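# Waist Bag Season

January 2026

My sister-in-law called my waist bag "the kangaroo" for so long that I've started doing it too, so if I slip up further down the page, that's what I mean. This is the bags page of my packing gallery. The suitcase page is still a mess and the kitchen drawer page is waiting for me to finish the kitchen drawers, so don't hold your breath on either one!

I bought my first waist bag for a trip to Gercombe in July, when it was way too hot for a backpack and my jacket pockets were at home with my jacket. It was a cheap one and the zipper gave out on the ferry. I spent the rest of the afternoon walking with one hand clamped over my stomach like I'd eaten something bad. The next one was an Allmont, black, one big pocket and one little one, and I've been pretty faithful to that shape ever since.

What I like about a soft bag is that it lies down. You can flop it on a table, unzip the top partway and get your hand in there without the whole thing tipping over and rolling your lip balm onto the floor. I tried a stiff one once (a Matoušek, very handsome, a gift) and it was like wearing a lunch box. It's in the closet now, holding spare buttons, and it's great at that.

Black is a mixed blessing. It doesn't show dirt and it goes with everything, but the inside is a cave. Keys vanish. I once bought a second pack of gum while the first one was sitting under my passport. If you're shopping for one and there's a version with a light lining, get that one, even if the outside color isn't your favorite.

So, packing. I do mine on a table the night before, never on the bed, where everything slides into the blankets. Flat stuff goes against the back first – wallet, folded paper, the transit card I can never find. Then anything long and hard goes in, standing up or lying along the bottom depending on the bag.

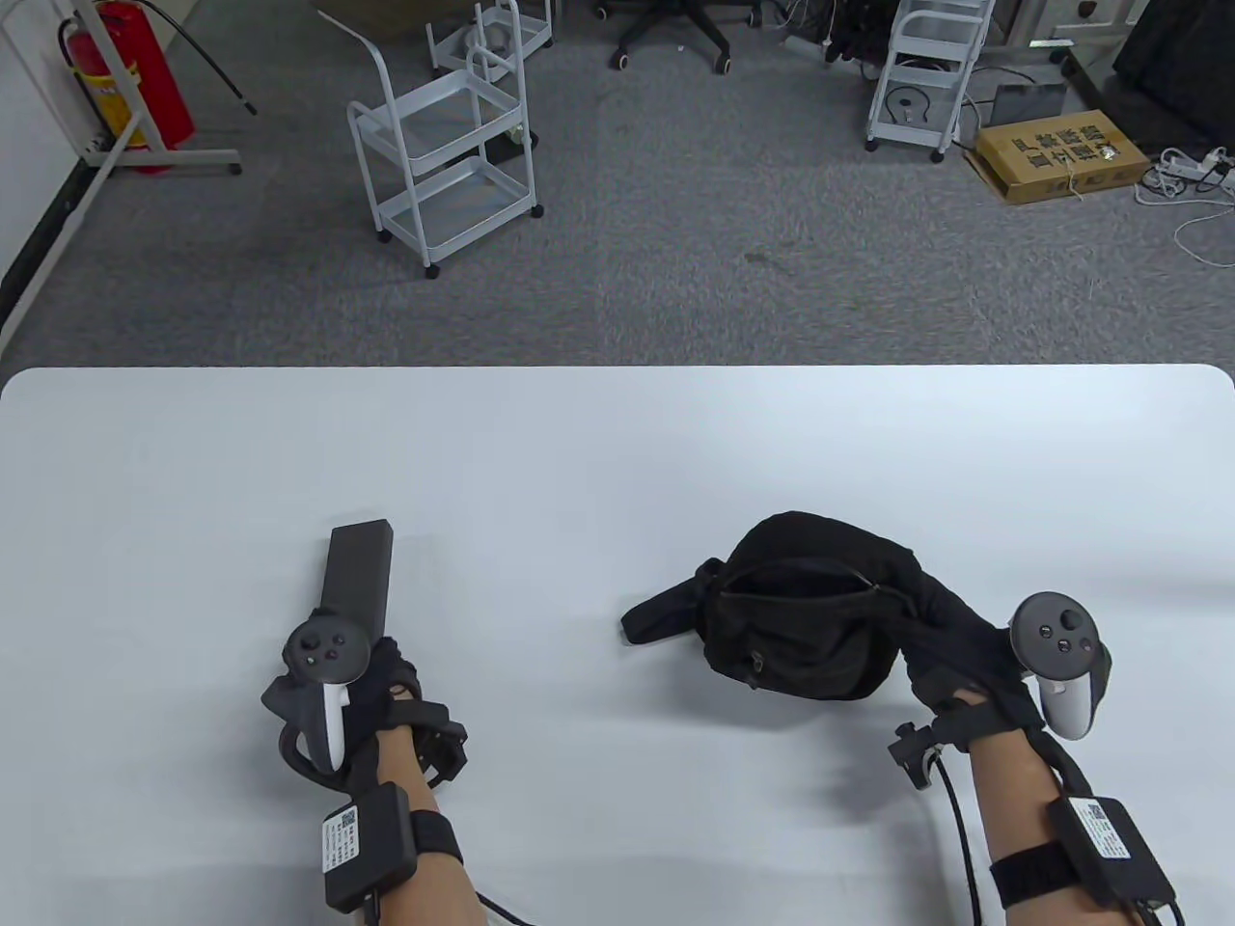

Long things are what really test a small bag. A glasses case, a power bank, a chunky little flashlight: they all look like they'll fit until the zipper gets to the corner and stops. I open the zipper all the way before I even try, then put one end in and let the other end swing down after it. If I have to shove, it's going in my coat. I've bent one zipper that way and I'm not bending another.

Soft things go in last, tucked around the hard ones so nothing rattles. Tissues, a thin hat, one of those shopping totes that folds up to the size of an egg. My tote is a Jatavix and I have never, ever gotten it back into its own pouch, so I just wad it up, and it works fine as padding.

My friend Constanza Aravena packs hers the opposite way, soft stuff on the bottom, and she swears it sits better on the hip. We had a long lunch about this. I tried it her way for a week and I'll admit it was comfy, but I kept digging down through a hat to get to my keys, so I went back.

A word about straps, which I used to ignore completely. Loose ends get everywhere. They hang out the side when you set the bag down, they get caught in drawers, and one of mine went for a dip in my soup. I roll the extra up and hold it with a hair elastic now. You can buy special clips for it – I had a pack of 3 and lost them all before spring, and the hair elastics came 30 to a card for less money.

Cleaning out the bag is the part I put off. My rule was every Sunday, then it was every month, and now it's whenever the zipper starts to complain. The last time, I turned it upside down and got receipts, a fair amount of sand, 35 cents, and a 1000 peso bill from a trip I'd stopped thinking about years ago. I bought nothing with it, obviously, but I was happy to see it! It's on the fridge.

For washing, I shake it out over the trash can, wipe the inside with a damp cloth and leave it open on the windowsill overnight. I've read you can put some of them in the machine. I haven't been brave enough with the Allmont. If you have, write and tell me how it went, especially what happened to the little zipper pull on the front, because mine is already hanging on by hope and a bit of thread.

Somebody asked after the last update whether you should wear it in front or in back. In front, if there's a crowd. Across the chest if you're on a bike. In back only when you're carrying nothing you'd miss, and then why bring the bag?

Next up on this page is the toiletry pouch, once I've thrown out the old sunscreen.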